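I've been running the Furness intake on my own turbo hatch since June, and I'm finally happy enough with it to sell it to other people. It's a cast airbox and a 3-inch pipe that replace the whole factory snorkel, and it sits low enough that you keep the stock hood (I tried the Yeon kit first and ended up trimming my hood liner, never again!).

My car picked up 153 hp at the wheels total with nothing else changed but the tune, which Kourosh Arabzadeh wrote on his dyno over in Gilton. He'll email you the same map if you ask nicely.

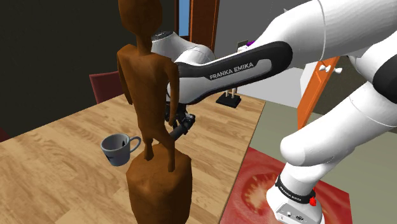
*Brown figure and wood table, computer render.*

What's in the box: airbox, pipe, 2 silicone couplers, clamps and a dry filter. You'll need a 10 mm socket and maybe 40 minutes, plus some patience with the lower clamp – come at it from the wheel well with a long extension.

Price is $1,406 shipped, black or bare metal. Graziella Grasso does the welding at our Skovthorpe shop and she's one person, so bare metal ships first and black takes longer. Message me your model year before you order, the early cars use a different sensor flange.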